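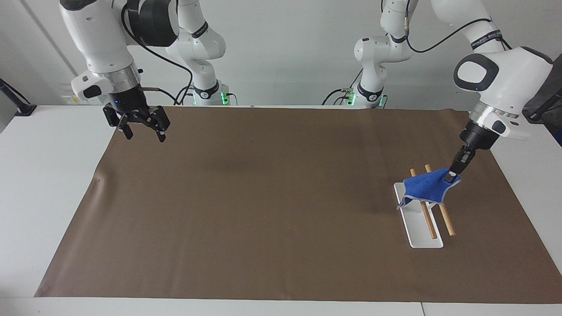
4. Recording the Towel Rack Task

By now you have both arms powered up, the leader handles paired, and one or two practice recordings under your belt from Section 3. Good! The towel rack is the first task where cloth comes into it, and cloth is a patient teacher. It sags, it catches, it slides when you would rather it stayed put, and it will show you every jerky habit your hands have picked up. Please don't be discouraged if your first few tries look clumsy. Chia-jung Ho, who wrote the original Kudlow lessons this guide grew out of, used to set aside a whole morning for it with new operators, and she always brought snacks.

Before you begin

You will need the brown paper mat, the white stand with its two wooden dowels, and the blue cloth. Set the stand toward the right-hand side of the mat, with the dowels slanting so that their upper ends point to the back of the table. The left-hand side of the mat stays clear.

Note: "Left arm" and "right arm" in this guide mean the robot's own left and right. If you are facing the robot across the table, its left arm is on your right, and yes, everyone mixes this up for the first day or two. A bit of tape on each leader handle helps a great deal.

4.1 Setting the starting pose

1. Open Arkden on the control computer and load the task called Towel Rack.

2. Drape the cloth over both dowels by hand. A few wrinkles are fine, and in fact we like to see them, as long as the cloth isn't bunched up between the rods.

3. Step back behind the table line and pick up both leader handles.

4. Bring the right arm over to the far end of the mat, gripper open and pointing down, and let it hover there. It has no job in this part of the task, but it should be held reasonably still, as any wandering you do with that hand goes into the recording along with everything else.

5. Bring the left arm above the near corner of the cloth and stop a hand's width short of it.

Caution: Never reach in to straighten the cloth while the handles are live. Press Pause in Arkden, wait for the tone, and put both handles back in their cradles first.

4.2 Recording the lift

1. Press the foot pedal once to start recording. Wait 2 seconds before you move, so the file has a quiet beginning.

2. Lower the left gripper at a slant until the fingers are on either side of the cloth corner, then squeeze the handle slowly until they close. You want the corner and a little of the cloth behind it. If you pinch only the edging, it tends to slip out halfway up.

3. Raise the corner, drawing it slightly outward, away from the other arm. The cloth should come up off the dowels in the shape of a small tent. Pause there for a breath.

4. Go on lifting at the same easy pace until the cloth is clear of both dowels, then carry it to the middle of the mat and set it down.

5. Press the pedal again to stop. Arkden will ask you to keep or discard the recording.

Note: Keep a recording if you fumbled and then recovered smoothly. Discard it if the stand tipped over or if you let go of a handle. When you truly can't decide, mark it Review and move on to the next one; it's much easier to judge with fresh eyes.

4.3 How many to record

A full set for this task is 47 kept recordings. Take a proper rest after every 11, even if you feel you are on a roll, as tired wrists make for hurried lifts. Shift the stand a little between recordings and change how the cloth hangs, too, so the robot doesn't learn one single arrangement by heart.

If the cloth keeps slipping from the fingers, check the grip force under Settings, Left Gripper. The Bavell fingers ship with this set to 5, and a setting lower than that is usually left over from somebody's earlier task.

When the set is complete, return both handles to their cradles, choose Save Set, and go on to Section 5.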